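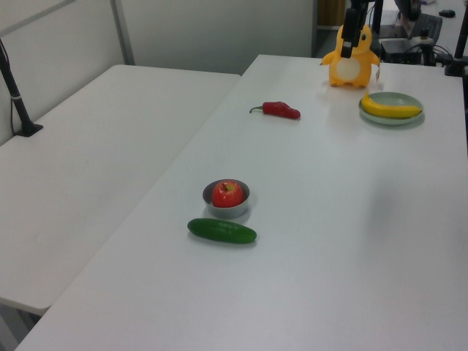
About Plernberg

Plernberg supplies play food, toy dishes and soft toys to nurseries, infant schools and speech therapy rooms. The firm was set up by Wiremu Pryor, a former reception teacher, and employs 8 people. The current catalogue lists 698 items in 47 groups.

What we supply

The Stotora range covers single fruit and vegetables: apples, bananas, cucumbers, chilli peppers and similar. Pieces are sold singly or by the tray. Shapes and colours are kept close to the real food, as most of our customers use them for naming and sorting work as well as for the home corner. Stems and ends are modelled on all pieces where the real item has them.

The Galanis range covers bowls and plates. Bowls are metal and plates have a raised rim. Each size is chosen to hold at least one large piece from Stotora without tipping. Plates are offered in plain pale colours only.

The Grollo range covers plush characters, used as "guests" at table play. All plush items are surface wash only. Fitted tags should be left on, as they carry the batch number needed for any query or return.

How items are checked

New items are laid out on a plain white table next to existing stock and compared for scale, colour and stability. A piece that rolls too freely on a flat top is sent back to the maker for a change of base. Checks are repeated on every delivery, and a record is kept for 2 years after the last unit is sold.

Ordering and spares

Schools may order on account. Single replacement pieces can be bought at the tray rate, so there is no need to buy a full set when one banana goes missing. The new catalogue is issued each April. Prices in it hold until the next issue.

Orders received before noon are packed the same day.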